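Forums > Workshop & Studio > Benches and Surfaces > White tabletops: what finish are you using?

Print this thread | E-mail this thread

**White tabletops: what finish are you using?**

palefir
I'm redoing the long table in my sewing and cutting room this summer and I want it white. The old top is bare birch and it has soaked up every marking pen I ever set down on it. I've read plenty on sealing wood and plenty on laminate, but the advice doesn't line up. Some people say matte white is a mistake because it holds dirt. Others say gloss is a mistake because you get the ceiling lights in your eyes all day.

The table is 109 inches long, against a north wall, with two tube fixtures overhead. I cut mostly linen and canvas. No hot work apart from an iron, and that stays on its own board.

What are you using, and would you do it again?

hobnail_t
Matte laminate, bought as an offcut from a kitchen shop. I would do it again. Glue it down with contact cement and roll it hard from the middle outward. Leave an eighth of an inch of overhang on every side and trim it with a router. Do not try to cut it to exact size first. I did that on my first bench and had a gap along the back that collected pins for years.

Dirt does show. I wipe it at the end of the day and it comes clean with dish soap.

Orla_bench
I'll disagree with matte. I had a matte white top for more than 4 years and the area where my forearms rest went shiny while the rest stayed flat. Once you see that patch you can't stop seeing it. Satin is a better choice because the wear blends in. I'd also skip laminate on anything that long, since a sheet that size has to be carried in by two people and mine cracked at the corner in the stairwell.

quill_and_rasp
Paint is fine if you let it cure. The trouble is that people give it two days and then set a sewing machine on it. I used the Orkesine cabinet enamel, three thin coats with a foam roller, and left the room shut for most of May. It's still good. Sand lightly between coats, and wipe off the dust with a damp cloth and then a dry one.

palefir
Thanks. Most of May is a long time to be without a table, but I could work on the dining table for a while. Was the Orkesine the water-based one or the oil?

quill_and_rasp
Water-based. The oil goes yellow away from a window. I learned that on a bookcase.

Quang Tô
I have a matte white top and like it. I use my real name here because I sell patterns and people find me either way.

Two things on the glare question. First, matte does what it's supposed to under tube lights. My room is evenly lit and I get soft gray shadows and no reflections, so my eyes are less tired. Second, the white reads a bit blue under cool tubes. If you match thread or fabric colors on the table, that matters. I changed one set of tubes to a warmer type and kept the other set for general work.

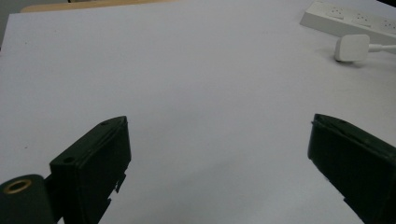

Matte white top under even indoor light. A couple of tiny dark specks, otherwise clean.

The top was sold to me as a Vandcombe panel, already finished on both faces. I paid 631 for it with delivery, and the edge banding was extra. It was expensive, but I didn't have to sand or roll anything.

Orla_bench
631 is a lot for a cutting table. You could buy a solid door and paint it for 100 and still have money left for a new rotary mat.

Quang Tô
You could. I did that for my first table. The door had a slight crown in the middle and my long cuts drifted. If you buy a door, take a straightedge to the shop and check it across both diagonals before you pay.

hobnail_t
Agree on checking doors. Also check whether it's hollow. A hollow one booms when you put a weight down and it won't hold a clamp.

saltmarsh9
On the color question, I don't think anyone doing color matching should have a pure white table at all. It makes everything beside it look darker than it is. I use a light neutral gray from the Cuesta range and my thread matches got better right away. For plain cutting I agree white is nicer, because the chalk line and the edge of the cloth are easier to follow.

quill_and_rasp
Chalk on white? I can't find a dropped piece of white chalk on mine to save my life.

saltmarsh9
I use blue chalk. On white cloth too, as long as it's going in the wash.

palefir
This is helpful. Can I ask about cleaning? The marking pens are my main enemy. The purple air-erase kind mostly goes away by itself, but the black fabric pen doesn't.

hobnail_t
Rubbing alcohol on laminate, on a cotton pad, and be quick about it. Test it under the edge first. Don't use a scouring powder. It takes the texture down and then you have a smooth spot that holds even more dirt.

quill_and_rasp
Do not use alcohol on painted tops. It softens water-based enamel. Use mild soap and a melamine sponge with very light pressure. If the ink has gone in, sand that spot and touch it up.

Orla_bench
Or put a sheet of brown paper under whatever you're marking. I've had the same roll on a bracket at the end of the table for years and have not cleaned ink off the top since.

Quang Tô
Paper slides around when I'm marking long pieces. I tape it at two corners, which takes a minute — but then I forget the tape and cut through it.

palefir
Update, Wednesday, July 29, 2026. I went over to Jarndale on my lunch hour and looked at laminate sheets in person. The satin had more shine than I expected under the shop lights. The matte looked flat and even from every side. I brought home a sample of each and I've been rubbing them with a damp rag and a canvas scrap to see what happens. So far the matte has picked up a faint mark and the satin hasn't.

Orla_bench
That's the forearm patch starting.

hobnail_t
Let it dry and wash it with soap before you decide. Canvas leaves sizing behind and it looks like wear when it isn't.

palefir
Washed it and the mark came off. I'm leaning toward matte laminate in two shorter pieces with the seam over the center leg, so I can get it up the stairs. Would a seam catch the rotary cutter?

hobnail_t
Only if one side sits proud. Clamp a straight board across the joint while you fasten it from below. The mat will cover it anyway.

Contact the moderators | Copyright the posters | Back to top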